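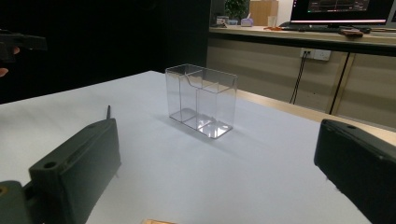
Clear two-compartment organizer on a white tabletop. The narrower section is on the left.

Divided organizer box

A divided organizer box (also divided bin, two-section caddy, split tray) is a small open container with one or more upright walls inside, used to keep loose items apart on a desk, shelf, bathroom counter or in a drawer. Most are clear plastic. No lid, as a rule; a box with a lid and sections is usually called a compartment case and has its own article.

Contents
1 Form
2 Material
3 Uses
4 Sizes
5 Cleaning and wear
6 Makers
7 See also

Form

Rectangular in nearly all cases. Four side walls, a flat bottom, one divider or several. With a single divider the sections may be equal or unequal. Unequal is common in desk and makeup versions: narrow side for things that stand up (pens, brushes, a comb), wide side for bulkier stuff such as cotton pads, sticky notes, tea bags.

The divider can be fixed or removable. Fixed dividers are molded with the box or glued in afterward. Removable ones slide into grooves on the inside walls and tend to rattle when the box is half empty. A fixed divider can't be shifted, so the box has to suit the contents from the start.

Rims are straight or shaped. A scooped notch, a shallow curve cut down into the rim, is found on a good number of clear boxes. On front-facing notches it lets the fingers reach short items. Some are mostly for looks.

Material

Clear plastics of several kinds, mainly polystyrene, acrylic and PET. Polystyrene is cheap, stiff, glossy, and cracks if dropped on tile. Acrylic is heavier and usually has thicker walls. PET bends a little before it breaks. Frosted and tinted versions exist. Older boxes were made of wood, tin or cardboard, and these are still sold, but the contents can't be seen from the side.

Clear walls can be hard to make out against a pale surface. On a white table often only the edges show, as thin lines, with highlights in the base where light comes through.

Uses

Desk: pens and markers in one part, clips, erasers, note pads in the other. 
Bathroom: cotton swabs and pads, small bottles, hair ties.
Kitchen: sweetener packets, tea bags, spice envelopes, bag clips. In refrigerators a larger, deeper form is used for sauce packets and cheese sticks.
Sewing and crafts: bobbins, thread, folded trim. Pins are better off in something with a lid.
Drawers: several boxes side by side, as an alternative to a one-piece drawer tray. Measure the inside height of the drawer first, tall boxes catch on the frame.
Shops: samples and leaflets on counters.

Putting the heaviest items in the narrow section of a light box can make it tip if it is set near an edge. Wide side toward the wall is the usual advice for shelves, though it depends on the reach.

Sizes

No general standard. Labels give length, width and height, sometimes outside measurements and sometimes inside, and it isnt always stated which. The Drullia two-section desk box is listed at 18 cm long. Refrigerator and pantry versions go up to 300 mm. Volume is rarely given for divided boxes, but one pantry model from the same range is listed at 653 ml for the larger section only.

Boxes meant to be stacked have a small step in the base. Scooped rims stack badly unless the base is made to match.

Cleaning and wear

Lukewarm water, mild soap, soft cloth. Dry paper towels leave fine scratches on polystyrene and acrylic. Alcohol and glass cleaner can craze acrylic, a web of tiny cracks that does not come out. Many are not dishwasher safe; check the base for a mark.

The corners at the foot of the divider collect dust, pencil shavings and powder. A damp cotton swab gets in there. Labels glued to the wall come off with cooking oil left on for a few minutes, then soap. Static draws lint to new boxes, wiping with a damp cloth helps for a while.

Typical damage: chipped rim, split along a corner seam, divider loose on one side. Glued dividers can be reset with a plastic cement suited to the material. Yellowing from sunlight is permanant.

Makers

Briltmont sells desk and bathroom lines, mostly fixed divider. Perić makes acrylic boxes with removable walls, item 129 being the two-section one. Pusto does shop counter trays. Drullia, see Sizes. Many others are sold with no name on them.

See also

Drawer tray
Pencil cup
Compartment case
Cutlery tray
Shelf divider

Page last changed August 2025. Section on makers needs sources.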